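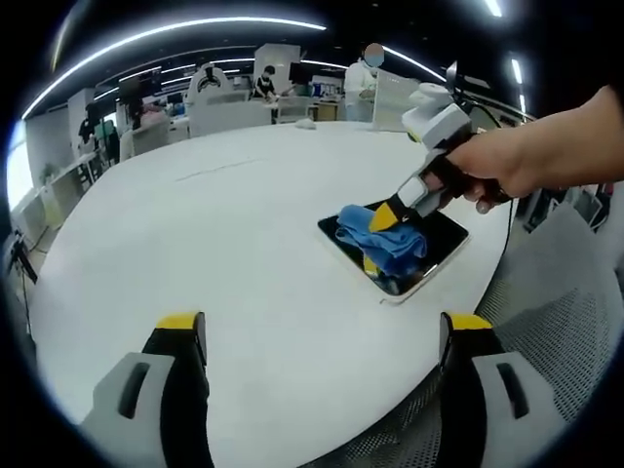 Attachment 1 – oval table with blue cloth

Support > Network > Closed tickets > 396

Ticket 396: Wireless drops in Tambunan room
Opened by: Nabila Latuheru, Sarico
Assigned to: Azlan Krishnan, Brovlow support
Opened: 9/12/18
Priority: normal
Status: closed

Problem as reported
Laptops in the Tambunan room lose the wireless connection and get it back after a minute or two. Phones do the same. Wired machines next door are fine. Calls drop every time. It has happened on and off for a while but got worse this week. We have already restarted the access point twice.

Azlan Krishnan
Thanks. Please send the model name on the underside of the access point, and tell me if the light is green or amber when it drops. Also, do people lose the network name from the list, or does it stay there with no internet?

Nabila Latuheru
It is a Clalon, the ceiling type. I can't get to the underside without a ladder. Light stays green. The network name stays in the list and laptops say connected, no internet.

Azlan Krishnan
Green light and the name still showing means the radio is up, so I looked at addressing first. The log from your router shows 185 address requests from that room's network in one morning and 29 of them refused. The address pool is full. Old leases are being held for eight days, so every visitor's phone keeps its address long after they leave.

I changed the lease time to four hours and cleared the old entries. Please use the room as normal and report back.

Nabila Latuheru
Better, but not fixed. No drops all morning, then two in the afternoon. Both times it was only the people on the window side.

Irina Mocanu (Brovlow, second line)
Taking a look for Azlan. The afternoon drops are a different fault. The log shows those laptops moving to the access point in the hallway and failing to sign in there. The hallway unit still has the old password – it was missed when the others were changed in January. Laptops by the window pick up the hallway signal through the glass and try to switch.

I need someone on site to approve a restart of the hallway unit. It will be off for five minutes.

Nabila Latuheru
Sveva Grasso at the front desk says any time after 5 is OK.

Irina Mocanu
Done at 5:20. Password updated, firmware left as it was. I also turned the hallway transmit power down from high to medium. Test from the window side, please, with at least one long call.

Nabila Latuheru
Ran a 2 hour call from the window side, no drops. Qistina Ismail had her laptop and phone on at the same time and both stayed connected. OK to close.

Azlan Krishnan
Closing. Cause 1: address pool full, lease time too long. Cause 2: old password on hallway access point. If it comes back, reply to this ticket and it will reopen.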